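The Fridge Drawer Clean-Out: A Little Gallery

Nallgate kitchen diary, July 10, 2026

I have wanted to do the bottom drawer of the fridge for ages, and this week it finally got its turn!

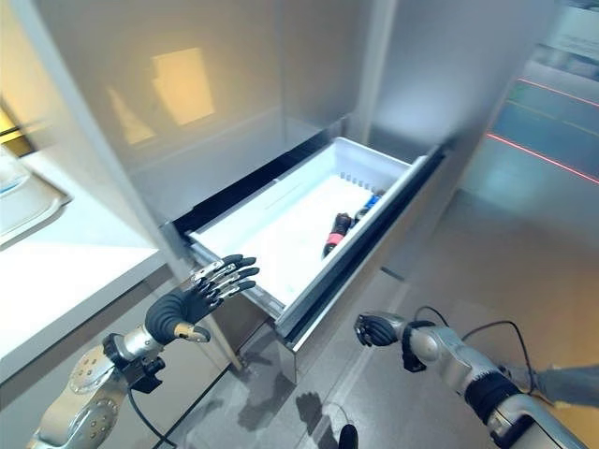

It's my favourite part of the whole kitchen to organize, mostly because it's the part that gets away from us fastest. Shelves sit at eye level, so you deal with them. A pull-out down low swallows everything (half a cabbage, three kinds of mustard, the fancy syrup from the Vilela market) and you forget about the lot until you crouch down and have a proper look.

So I've kept this page short, just the drawer and my notes on it. The rest of the kitchen has its own gallery, which is up to 57 photos now and badly needs a clean-out of its own.

The drawer
White plastic bin, dark grey metal around it. I love a plain white bin in a fridge. Every crumb shows up, which sounds like a bad thing until you've owned a smoky-tinted one and found out in spring what was living in the corners.

The dark bottle
Lying down near the right side, with that pinky-red band around its neck. I'm fond of the colour against all that white! Bottles on their sides do like to travel when the drawer slides, so I'd tuck a folded tea towel alongside.

The blue one behind it
Just peeking out. Small things always end up behind tall things in my kitchen, and I've made my peace with it.

The vent slots
A neat row near the top rim along the back. I go over ours with an old soft toothbrush and warm water with a spoonful of baking soda, then a dry cloth. Ten minutes, tops, and so satisfying.

The counter alongside
White again, with a rounded edge. A landing spot this close to the fridge is a gift on clean-out day, when everything has to come out and go somewhere while you wipe.

A few odds and ends for anyone doing their own this weekend: I use a Grukel cloth for the inside walls and a Rokitz tub for the things I'm not ready to make a decision about. The tub holds 900 mL, so I can't put off very many decisions. Take the bin right out if yours lifts free, and let it dry before it goes back in.

Next up is the freezer drawer, and I've already started eating my way through the peas.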